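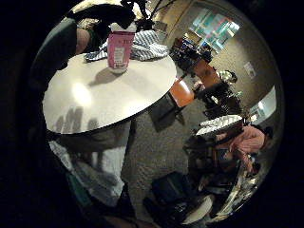 Re: [house-water] Filter or no filter at Tultthorpe?

On 23/08/2025, Dezső Pintér wrote:
> We moved to the Tultthorpe side in the spring and the water is much
> harder than what we had before. The kettle goes white in a couple of
> weeks and the shower head is half blocked. I have been looking at the
> Volimen under-sink unit, which is rated for 900 liters per cartridge.
> Does it do anything for scale, or only for taste? Also, is there a
> way to get the film off drinking bottles? Ours look cloudy even
> right after washing. I would like to avoid a full softener if I can,
> as the closet where it would have to go has no drain.

Hi Dezső,

I had the Volimen for two winters, so I can answer most of this.

It does a little for scale, but only at the one faucet. The standard cartridge is carbon and is there for taste and chlorine. They sell a second cartridge with resin in it, and that one does take out some hardness. At our water the resin was used up well before the 900 liters. I got to the 76th day on the first one and the kettle was already furring up again. The carbon kept going after that, and the water still tasted fine.

So if it's the shower head that bothers you most, the under-sink unit won't help. The shower never sees that water. Unscrew the head and leave it in a bowl of plain white vinegar overnight, then poke the holes through with a toothpick. We do ours every few months and have had the same head since we moved in.

For the kettle I use citric acid. Two tablespoons in a full kettle, bring it to a boil, let it sit until it cools, pour it out and rinse it well. Gatik sells it in small boxes as descaler at a silly price. The plain powder from the canning shelf has worked just as well for me.

About the cloudy bottles. Ours were the same, and I blamed the detergent for a long time. Try this on one of them first:

Fill it a third of the way with warm water, add a spoonful of citric acid, top it up, and leave it for an hour with the lid off. Then go around the inside with a bottle brush. If the cloudiness goes, it was scale. If it doesn't, the plastic is probably scratched and there isn't much you can do. Dishwashers are hard on clear plastic, and we stopped putting bottles in ours.

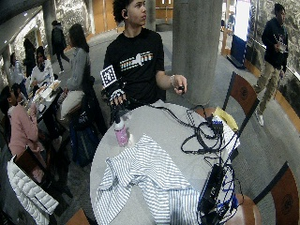
Pink water bottle with a white cap, on the round table.

Lids need doing too. Take the gasket out if it comes out, and soak it separately. I would not leave rubber in the acid for more than 10 minutes or so. Dry everything with a towel after rinsing. Most of the spots you get on clean things are from drops left to dry on their own, and with our water every drop leaves a ring.

On the softener - have you measured the hardness? The water company will give you a figure for the whole district, but our street came out higher than that when I tested at the kitchen faucet. The paper strips are cheap and good enough for this. Take 3 readings on different days, because ours changed when they were working on the main last December.

If you do end up wanting a softener, ask Pálfi to come out and look before you rule out the closet. They ran our drain line along the back of the pantry and out through the laundry wall. It took a morning. I had been sure it couldn't be done either. Ask them to leave the kitchen cold line unsoftened, so you have one faucet for drinking and for plants.

One thing I never got to the bottom of is the washing machine. The manual says to use more detergent in hard water, and the man who replaced our heating element said to use less and run it hotter. If someone else on the list has kept a machine going for years out here, I'd like to hear which one you follow.

I still have an unopened resin cartridge for the Volimen, if you buy the unit and want it. Just send me a note off list.

Kornél Bognár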